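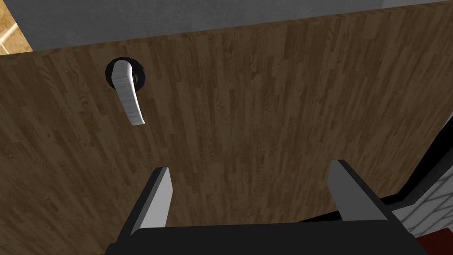

La puerta del simulador, con la pinza abierta y la manilla todavía lejos.

El club de robótica y la puerta de los 2.419 intentos

4 de octubre de 2025
Archivado en: Clases, Quejas

Llevo dos semanas yendo al club y ya me han pedido tres veces que escriba algo "motivador" para los que entran en noviembre. Esto es lo que me ha salido. Tyra, si lo lees, lo siento, pero me dijiste que podía poner lo que quisiera.

El proyecto del trimestre se llama Pivard y consiste en que un brazo con pinza abra una puerta. En simulación, de momento. Cuando me apunté pensaba que la puerta sería lo del primer día, un calentamiento antes de pasar a algo serio. Pues no. La puerta es el curso entero.

Bendik Tangen, que lleva el grupo de los sábados, nos enseñó el primer día una gráfica con 2.419 intentos. La curva subía muy bonita. Le pregunté qué contaba como éxito y me contestó que la manilla girase lo suficiente. ¿Y la puerta? La puerta, según la versión de la tarea, podía quedarse cerrada. Es decir, teníamos una gráfica preciosa de abrir puertas en la que abrir la puerta era opcional. Para ser justos, él lo explicó sin esconder nada en cuanto se lo pregunté, y en la versión que usamos ahora ya se pide que la hoja se mueva. La curva nueva no la ha puesto en ninguna diapositiva.

Mi segunda queja es la propia manilla. La del modelo es una palanca blanca sobre una roseta negra, y en la imagen que he puesto arriba cae hacia abajo, inclinada. Mi compañera de mesa dice que es por el punto de vista. Puede ser, porque se mira desde abajo y de muy cerca, y así todo engaña. Me pasé media tarde discutiéndolo, y lo que saco en claro es que si a mí me cuesta decidir cómo está colocada la palanca, no sé por qué doy por hecho que la red lo tiene clarísimo con la misma imagen.

Luego están las texturas. La madera de la puerta son tablillas verticales de varios marrones, con sus nudos y sus vetas, como un parqué puesto de pie. Detrás se ven azulejos. En la reunión alguien defendió que cambiar las texturas de una prueba a otra "prepara al robot para el mundo real". Yo he vivido en muchos pisos de alquiler y no he visto una puerta así en ninguno. Entiendo la idea (si le cambias todo, acabará fijándose en lo que no cambia), y hasta me parece razonable sobre el papel. Lo que me falta es que alguien coja una puerta de las de verdad, con la bisagra floja y la manilla que hay que levantar un poco, y me diga cuántas abre. Pregunté. Está previsto para más adelante.

Mi parte del trabajo, por si a alguien le interesa, es la aproximación: llevar la pinza desde donde esté hasta la manilla, con los dos dedos abiertos, sin golpear la hoja. Suena a poco. Pues he lanzado tandas de 500 episodios y el fallo que más se repite es tontísimo: los dedos llegan a la altura correcta y se quedan a un lado, mirando madera. Bajé la velocidad, y el mismo fallo más despacio. Cambié la recompensa por distancia y entonces le dio por apoyarse contra la puerta y no moverse de ahí, que por lo visto puntuaba bastante bien. Eso fue culpa mía, había dejado un signo al revés.

Tyra Forsberg, que coordina las dos aulas, opina que de estos fallos se aprende más que de los aciertos. No se lo discuto, aunque me fijo en que en el cartel de captación no sale ninguno.

También quiero protestar por el reparto de horas. Somos diez y hay dos ordenadores capaces de correr el simulador a una velocidad decente. El resto miramos. Si el club va a seguir creciendo en noviembre, que alguien haga la cuenta antes de imprimir más carteles.

¿Me voy a borrar? No. El viernes me quedé hasta que cerraron el aula, y por el camino a casa fui mirando las manillas de todos los portales, que no sé si es buena señal. Pero si vienes porque has visto un vídeo de un robot que abre una puerta, entra, se acerca a la nevera y te trae un refresco, pregunta cuántas tomas hicieron. Y pregunta qué contaban como éxito.

El próximo sábado toca revisar el registro de contactos. He pedido que guardemos también los episodios malos, que hasta ahora se borraban para ahorrar disco. Bendik dice que vale, pero que el disco lo pongo yo.

Comentarios cerrados en esta entrada.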